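3. Materials and lending conditions

3.1 The loan stock

The four toy libraries in the study hold their stock in the same way. Each item has a card, a bag or box, and a shelf place, and goes out for two weeks with one renewal.
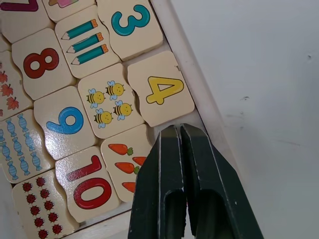
Figure 2. A number-matching puzzle in its wooden tray.

Loans were recorded on paper at Ondville and Zedwood and on a spreadsheet at Fawzy and Zutovbridge. We copied the paper cards by hand into the same layout as the spreadsheet. Where a card had no return date, the loan was kept in the count of loans but left out of the figures for length of loan. In all there were 1,634 loans over the study period, made to 98 households. A household was counted once even if more than one adult borrowed on the same ticket.

We sorted the stock into five groups: puzzles and matching games, construction sets, pretend play, outdoor items, and musical items. The libraries had used their own headings before this. Zedwood, for instance, kept floor puzzles with outdoor items on account of their size. We moved these back to the puzzle group. Board games for children over seven were left out, as only Fawzy lent them.

3.2 Condition on return

The main question of this section is what state items come back in and who notices. Earlier work on toy lending has mostly dealt with how often things are borrowed. Much less has been written on missing pieces, although the staff we spoke to brought the subject up before we did.

Each library checks returns at the desk. At Ondville the check is done with the family present, and the card is initialled by both sides. At the other three the bag is taken in and checked later, usually at the end of the session. We asked all four to write one of three words on the card for each return during the study: complete, incomplete or damaged. An item that was both incomplete and damaged was entered as damaged. Dirty items were not marked unless they had to be withdrawn for cleaning for longer than a week.

Puzzles and matching games were the group most often marked incomplete. This is to be expected, given that they have many small parts and that one lost part is easily noticed when the set is put together. A construction set may lose several bricks before anyone can tell. Staff at Zutovbridge had stopped counting bricks altogether and weighed the box on kitchen scales, a method they considered good enough. We did not test it against a full count.

Most missing pieces came back. Parents found them under furniture or in coat pockets and handed them in at a later visit, sometimes in an envelope with the item number on it and sometimes loose. Fawzy kept a jar for pieces which had been returned without a number. In June we went through this jar with the staff and were able to match 30 pieces to sets on the shelves. Some of the sets concerned had been marked incomplete for so long that borrowers had given up asking for them.

3.3 Fines and deposits

Only Zedwood charged for lost pieces. The charge was 50 pence for each item, whatever the number of pieces missing, and was dropped for families who said they could not pay. The other libraries had no charge, though Ondville had asked for a deposit in the past and still had the notice up during our first visit.

We found no clear difference between Zedwood and the rest in the share of items returned incomplete. The libraries differ in too many other ways for us to say that the charge has no effect. Zedwood has the oldest stock and the shortest opening hours, and its borrowers live further from the building. What we can report is that several parents there told us they had held an item back past its due date while they looked for a piece, and that two of them had then stayed away for some weeks. Neither parent mentioned the money. Both said they were embarrassed.

Trnka found much the same in his interviews with borrowers from a mobile toy van (Dušan Trnka, unpublished notes, used with permission). His parents also spoke of putting certain toys out of reach at home so that they would go back whole. Six of the parents in our study said this of puzzles. One kept the borrowed puzzle on top of a wardrobe and brought it down on Sunday afternoons, when she could sit with her son until it was finished and packed away.

This matters for how the loan figures are read. A long loan with a renewal has usually been taken as a sign that the child likes the item. In some of our cases the item was hardly used, and was renewed for the reason that a part was missing or that the family had not found a time to sit down with it. Loan length by itself should therefore be treated with care, above all in the puzzle group.

3.4 Limits of the records

The three-word marking was simple to use but was not applied evenly. Fawzy staff used "damaged" for split corners on boxes, which Ondville ignored. We went back over the Fawzy cards and changed the entry to "complete" wherever a note showed that only the box was affected. Where there was no note we left the entry as it stood. The Fawzy figure for damage in Table 4 is likely to be too high for this reason.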